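Surface finish (furniture)

In furniture making, a surface finish is the treatment given to the outer face of a table, cabinet, shelf or similar piece. It affects how the face looks under room light, how easily it is cleaned, and how long it resists wear. The term covers both coatings, such as varnish and lacquer, and treatments that soak into the material, such as oil and wax.

Types

Penetrating finishes sink into the fibers of wood and leave little or no film on top. Linseed oil and tung oil are the most common. They darken the wood slightly and can be renewed by hand without removing the earlier coat. They offer limited protection against standing water.

Film finishes dry or cure as a separate layer. Shellac, lacquer, varnish and most water-based products belong to this group. A film resists spills better than oil, but a deep scratch in it is harder to repair, and matching the sheen of a patch to the area around it often calls for recoating the whole panel.

Wax is used alone on pieces that see little handling, or over another finish to change its feel. It softens with heat and is seldom used alone on dining tables.

Sheen

Sheen is the share of light that a finish reflects at a fixed angle. Makers usually sort finishes into matte, satin, semi-gloss and gloss, though the limits between these groups differ from one maker to the next. A glossy top reflects lamps and windows as clear shapes and shows dust and fine scratches. A matte top scatters the light, so that its color looks more even from different positions in the room.

The direction of light matters as well. Light that falls at a low angle brings out sanding marks and uneven coats that cannot be seen under a ceiling lamp. Shadows also change the apparent color of a surface, and for this reason samples are normally judged in the room where the furniture will stand.

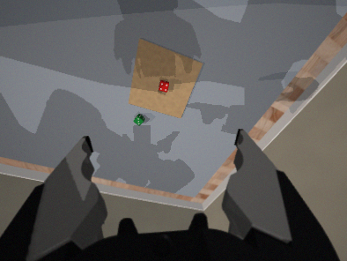

Light brown board, partly in shadow, on a gray tabletop (computer rendering).

Preparation

Bare wood is sanded in steps, from coarse paper to fine. Film finishes rarely need paper finer than 400 grit before the first coat. Between coats the surface is rubbed lightly to remove dust and raised fibers, then wiped clean. End grain takes up more finish than face grain and may be sanded finer or sealed first to keep it from turning darker.

Commercial use

Factory finishes are mostly sprayed or rolled and then cured with heat or ultraviolet light. The Okum range of shelving, made by Dundeck, was sold at first with an oiled face only. A satin lacquer was added after the designer Morven Lennox reworked the line, and 3,000 units were made in the first lacquered batch. The oiled version remained on sale until 1 June 2023.

Care

Routine care consists of wiping with a soft, slightly damp cloth and drying the surface afterward. Oiled tops are usually oiled again when they begin to look pale or dry. Cleaners that contain ammonia or alcohol can cloud shellac and some lacquers – shellac in particular dissolves in alcohol.

See also

French polish
Veneer
Wood stain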